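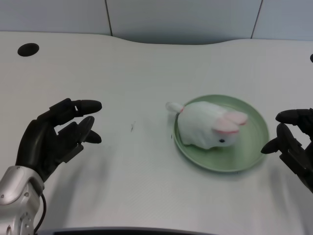 White rabbit soft toy on a green plate

Cellar and Service Board
Topic: Decanting unfiltered whites before service – is it house policy anywhere?

Posted by ullage_clerk, October 9, 2020

Members are invited to comment on a matter which has divided our tasting society. We hold several bottles of the Skuken skin-contact white, unfiltered and with a visible deposit. Our written service rules require that any wine showing sediment be stood upright for two days and then decanted. The rules were drawn up with mature claret and vintage port in mind, and they make no mention of white wine at all.

At our last tasting the wine was decanted in accordance with the rules. Several members considered that it had lost its freshness by the second pour, and one asked that the remaining bottles be served directly, with the deposit shaken through. I should be grateful to learn how other societies and restaurants deal with the question.

Reply from Anca Lungu

I manage the wine service for a dining room with 30 covers, and our written procedure may be of use to you. Unfiltered whites are treated separately from aged reds. The deposit in a young skin-contact white is in the main spent yeast with a little grape matter. It is soft, it has flavour, and it is not unpleasant in the mouth. The deposit in an old red is bitter and gritty, and there the case for decanting is a strong one.

We therefore turn the bottle over once, slowly, before opening, and pour directly into the glass. The guest is informed that the wine will be cloudy. Should the guest prefer it clear, a bottle that has been standing upright is brought from the cellar and poured with care, leaving the last of it behind. No decanter is used in either case.

Reply from bin_nine

I must respectfully disagree with the practice of turning the bottle. A grower who wishes the lees to be drunk will generally state as much on the back label. Where the label is silent, the customer should receive the wine as clear as it can reasonably be poured. I have been served the last glass of a shaken bottle more than once, and it tasted of bread dough and very little else.

I would add that the Skuken wines carry a good deal of tannin for a white, and in my view they benefit from air. I opened one last December which was closed and rather hard for the first hour. It had improved greatly by the end of the meal and was better still on the following evening. A decanter would have spared us the wait.

Reply from Anca Lungu

The difference between us may be one of temperature. If the bottle is brought to table straight from a cold refrigerator, the tannin will appear hard whatever vessel is used. We serve these wines at the temperature of a light red, and few guests have found them closed. I do accept the point about the final glass. It is the reason the bottle is turned and not shaken, since vigorous shaking also disturbs any gas left in the wine.

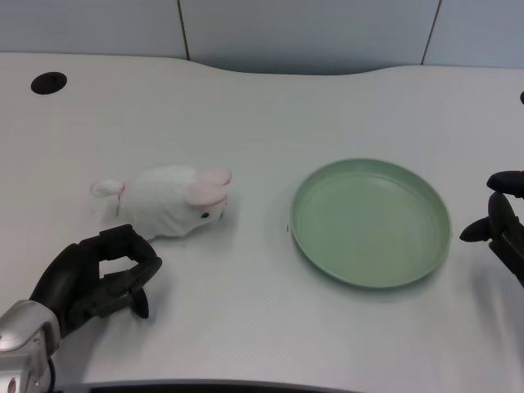 On the matter of labels, I regret that they are not a reliable guide. The Ultitz white we list gives no instruction whatever, and when we wrote to the importer we were told that the grower had no preference. We have adopted our own rule and we apply it to every bottle of the kind, so that a guest who orders the same wine twice receives it in the same condition.

Reply from sangkhawat_cellar

We run a small shop and hold regular tastings upstairs. Our practice is to open 2 bottles of the same wine where stock allows, one poured clear and one turned, and to let those present decide. Opinion has seldom been unanimous. With the lighter whites most people favour the clear pour. With anything that has spent a long time on skins, the cloudy glass tends to be finished first.

I would advise against decanting through cloth or paper. We tried a paper filter on a bottle of Ultitz and the wine was noticeably flatter in flavour.

Reply from bin_nine

The comparison is a fair one and I shall try it. I remain of the opinion that the decision belongs to the person paying for the bottle. A waiter who turns it over before asking has removed the choice, as the deposit will not settle again in the course of a dinner.

Reply from Anca Lungu

That is a reasonable objection. Our staff are instructed to ask before the bottle is turned – I ought to have made that clear in my first reply.

Reply from ullage_clerk

I am obliged to all who have replied. I shall propose that our rules be amended so that the requirement to decant applies to red and fortified wines only. For unfiltered whites the person presenting the wine will state beforehand how it is to be poured. The remaining Skuken will be shown both ways, served somewhat warmer than on the previous occasion.

There is still the question of glassware, on which our rules are equally out of date. They specify the small tulip glass for all white wines, and I suspect it does this style no favours.

Reply from sangkhawat_cellar

We use the ordinary red wine glass for anything with skin contact and have had no complaints. The small tulip holds the aroma too tightly, particularly if the wine was a little reduced on opening.

Recent topics
Sovix sparkling – crown cap or cork for longer keeping?
Storing opened vermouth
Corkage charges for society dinners
Wax seals and how to open them neatly
Labels damaged by a damp cellar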